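Menari Ribbed Knit, Charcoal
Sold by the yard, 17 colors in the range
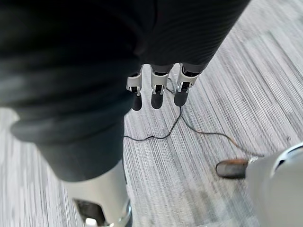 Menari is the knit I reach for when a sleeve has to bend all day, and I love sewing it! It stretches both ways, springs back, and forgives a crooked seam (mine usually are). In the dark shade the fine ribs sit close together, and they show best where soft light catches them; bunch it up and you get thick, rounded folds with a grayish sheen. Gorgeous for cuffs.

Width: 98 inches
Weight: 300 gsm
Wash: cool, line dry

Corina Pop at Skodalwood cuts to order, and swatches go out in the same envelope as thread cards. New since August: matching rib tape.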